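Moving my infusions to the new Husach building

22 July 2025
By Samah Zaki
Print this post | E-mail this post

I had my first infusion at the new outpatient center in Husach this morning. Until now I went to the main hospital in McAlister, which is 50 miles each way, and I've been doing that every eight weeks since my Crohn's was diagnosed. The new place is 18 minutes from my door.

The building opened in December, but the infusion rooms weren't ready then. First it was only blood draws and X-rays. I asked at every appointment when they would start taking infusion patients, and in the spring they put me on a list.

Switching took more paperwork than I expected. My insurance treats the new center as a separate site, so the approval I already had didn't carry over. I made 2 calls to the insurer and one to the billing office. The woman in billing told me to get the new approval number in writing before I went, and I did.

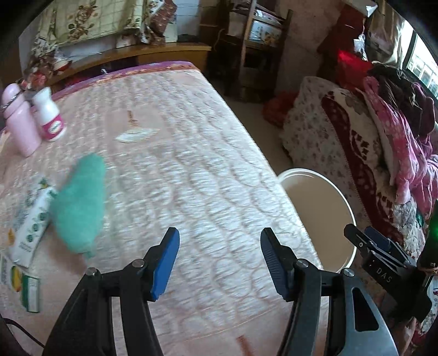 The room has six chairs and a window that looks out on the parking lot. The chairs recline but the footrests are stiff – ask the nurse to do it for you. There is no cafeteria, just a machine with crackers and juice, so bring lunch if your drug runs long. Mine takes two hours plus the wait for the pharmacy to mix it.

Parking is free. In McAlister I was paying for the garage every time, and with gas and tolls I figure the old trips cost me close to 600 dollars a year.

The one thing I'll miss is the nurses upstairs at the old place, who knew which arm to use. The new nurse needed a second try. She was nice about it and so was I.

My next one is in September. I still have to see my doctor in McAlister twice a year.

3 comments

Finn Böttcher says:
Do they take walk-ins for blood draws, or do you need an appointment?

Samah Zaki says:
Walk-ins until noon, then appointments only.

oltora_reader says:
My mom is on the list for the fall. Good to know about lunch.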